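Exposed deck ceiling

An exposed deck ceiling, also called an open ceiling or open-plenum ceiling, is an interior finish in which the underside of the structural floor or roof deck is left in view. The beams, pipes, ducts and cable runs fixed beneath it are likewise left uncovered. No suspended grid, plasterboard or tiling is placed between the structure and the room. The deck is most often of profiled steel sheet, though timber boarding and ribbed concrete are also found. Where the whole assembly has been given a single coat colour, usually white, black or dark grey, it is described in the trade as a painted-out ceiling.

The type is common in converted warehouses, mills and workshops, and in newer offices, shops, studios and cafés that borrow the look of such buildings. It is often found together with bare brick walls and dome-shaped pendant lamps. 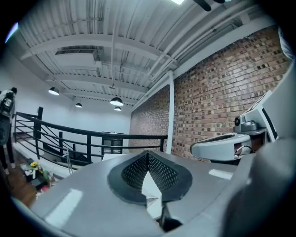 Structure

Profiled steel decking is rolled from flat sheet into a repeating trapezoidal or wave-like section. The ribs give the sheet its stiffness in one direction, so it is laid to span across the gap between beams. The sheet may carry a concrete slab, in which case it serves first as formwork and afterwards as part of the tension reinforcement, or it may carry only insulation and a roof membrane.

From below, the ribs are seen as parallel grooves running at right angles to the supporting members. The spacing of the beams depends on the depth of the profile, the thickness of the sheet and the load above. In refurbishment work the existing beams usually fix the layout, and new openings for ducts, rooflights or stairs have to be trimmed with secondary steel.

A distinction is drawn between original and applied decks. An original deck belongs to the building as first put up. An applied deck has been inserted later, for instance when a timber floor is taken out and replaced. The Nogueira Works in Premarport, a former rope store, has both: an applied deck over the ground floor and an original one over the upper storey. The difference shows mainly in the profile, the older sheets being shallower and lapped by hand.

Services

Because nothing hides them, the services have to be set out with more care than above a tiled ceiling. Ordinary practice is as follows.

Ducts are run either parallel or square to the beams, and where depth allows they are recessed between them. Rectangular duct takes up less height for a given area of air. Round spiral duct is easier to keep clean on the outside.

Pipes and conduits are gathered into groups and taken along the junction of wall and ceiling, where they can be bracketed to the masonry. Equal gaps between the pipes matter more to the finished look than their diameter. Drops to sockets and switches are kept plumb and are clipped at regular intervals.

Sprinkler pipework, where fitted, is generally left on show. The deflector distance is measured from the underside of the deck, and deep beams may call for extra heads.

Joints, hangers and offcuts that would pass unnoticed above a suspended ceiling remain in view. The Plillalier method of setting out, used by some contractors, has each trade mark its route on the floor in chalk before any bracket is drilled overhead. Clashes are settled at floor level, and the lines are carried up by laser.

Painting

Steel decking is supplied galvanised, and new galvanised sheet holds paint poorly unless it is first degreased and either etched or primed. On older work, loose scale and old coatings are brushed off and bare patches spot-primed. The finish is nearly always sprayed, as a roller does not reach the sides of the ribs. Two types of coating are in general use: water-based dry-fall paint, whose overspray dries to dust before it reaches the floor, and conventional matt emulsion, which needs full sheeting of everything below.

The area to be painted is larger than the plan area of the room, since the ribs, beam flanges and ducts all add surface. Tandberg's handbook for estimators gives a worked case in which a room of 300 square metres required 38 per cent more paint than its floor area suggested. Items that must not be painted are masked beforehand. They include sprinkler heads, detectors, valve handles, identification bands and cable labels.

White is chosen where daylight is short or where the walls are dark. It returns light to the room and makes the structure read as one surface, although it shows soot, water marks and dust on the top edges of pipes. Black and dark grey conceal more of the services but need a higher lamp output for the same level of light at desk height.

Lighting

Lighting may be fixed to the structure, hung from it, or both. Linear fittings are mounted close under the deck – formerly fluorescent tubes, now more often LED battens – and provide general light over work areas. They are best run so that the beams do not throw bands of shadow across the benches below. 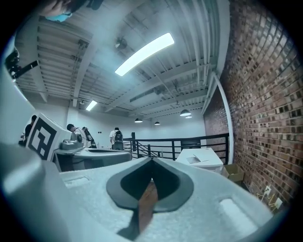

Pendant lamps are used for local light and to bring down the apparent height of the room. The dome pendant, with an opaque metal shade and a pale inner face, directs its light downward and leaves the deck above in comparative shade. For that reason it is seldom the only source in a room with a dark ceiling. Pendants are hung over stairwells, counters and circulation routes, where their cords will not interfere with tall equipment. Cord lengths should be set from a common level, such as the finished floor, as the deck itself may fall towards a gutter.

Where linear fittings and pendants are used together, separate switching is advised. Colour temperature should match between the two. A difference is more noticeable against white decking than against tiles, because the ribs catch light from both sides.

Acoustics

Bare steel and brick reflect sound strongly, and rooms finished in this way tend to be noisy. Remedies include perforated decking with mineral wool in the ribs, sprayed cellulose, hanging baffles and panels fixed to the deck between beams. Soft furnishings and floor coverings have a smaller effect. In a survey of converted workplaces, Erdal Çetinkaya collected 1163 comments from occupants and found speech noise to be the most frequent complaint, ahead of draughts and glare.

Heat and maintenance

Removing the suspended ceiling increases the volume of air to be heated. Warm air collects beneath the deck, and slow-running fans are sometimes fitted to return it to the occupied zone. On the other hand, leaks are seen early, and valves and junction boxes can be reached without lifting tiles.

Dust settles on the upper faces of ducts, conduits and lower beam flanges. These are cleaned by vacuum from a tower or platform, working from the highest ledge downward. Lamp shades are wiped with the supply isolated. Touching-in of the paint is done with the original product where the batch is known, matt whites from different makers being rarely alike once dry.

See also

Brickwork, exposed
Pendant lamp
Plenum space
Suspended ceiling

Page last revised 21 Nov 2021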